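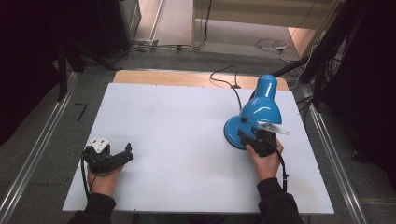
Mon 6 January

First day back and I spent most of it on desk lamps, so let me get it all down before I forget which bits I decided and which bits I only meant to decide.

The question Mi-kyung left me before the break was whether the little dome lamps are worth keeping as the standard bench lamp or whether we go over to the Midtbø clamp ones. I went in wanting the clamps (they free up bench space!) and now I'm leaning the other way. The blue one is such a nice thing to have next to you. It sits on its own round base, you shove it wherever you want it, and the shade tips right back if you'd like the light off the wall and out of your eyes. The clamp lamp is fussier. I pinched my thumb in it twice before lunch and then gave up and had a sandwich.

Things I noticed about the blue one, in no order:

- The gloss finish is pretty but it throws back every ceiling light. Sitting straight under the overheads you get bright white spots all over the shade, and after an hour they bugged me. Matte would be kinder. Ask Benine if they do the same shade in matte, or in anything duller than this.
- Pick it up low, near the base. I kept wanting to grab the shade (it's right there, it's round, it's asking for it) and then the whole tilt setting goes and you start over.
- The cord is thin and has a mind of its own. It came out of the packaging with a kink and it still wants to loop up off the table behind the lamp. I ran it off the far side, which keeps it away from my elbows, but it needs a clip. We had a bag of clips in September. Where did they go?
- I like how it looks on the white board. Bare wood soaks up the light a bit and everything goes yellowish, and on the board you can see small parts properly.

About the board: it's overdue for a real clean. There are gray smudges all over it and some tiny dark dots by the corners that I can't shift with a damp cloth. Could be ink, could be glue. I tried dish soap on one dot and then a pencil eraser, and the eraser did better, so I'll have another go tomorrow with a fresh one. Please don't use the scouring pad on it, Ro-un, I know you're tempted. I want to keep that flat finish because a shiny board plus a shiny lamp would be unbearable.

Also, the board takes up nearly the whole tabletop now, with only a strip of wood left at the back. I thought I'd miss the wood and I don't. The one annoying thing is having nowhere to put a coffee cup that isn't the board, so cups go on the shelf. Mine too, yes.

Parts order. Lorstead wants item 154 confirmed, that's the spare shade, and I still haven't told them how many. If we stay with the dome lamps we need 16 for the benches, and I'd like spares on top of that for the room upstairs. Mi-kyung has the budget sheet and I don't, so I've left the number blank and put a sticky note on her monitor.

Still to do on the lamps:

1. Run one for a full working day and feel the base and the neck every so often. My guess is the neck gets warmest.
2. Try the tilt after lots of use. If it starts to droop, that changes my mind completely.
3. Put the clamp lamp on the other bench and make Ro-un live with it for a week. I'm biased, so I need a second opinion from somebody with tougher thumbs.

Ro-un came by at the end of the day and said the blue was "a bit much." I said it was cheerful. We left it there. Clips first thing tomorrow, then the eraser, then I'll call Lorstead.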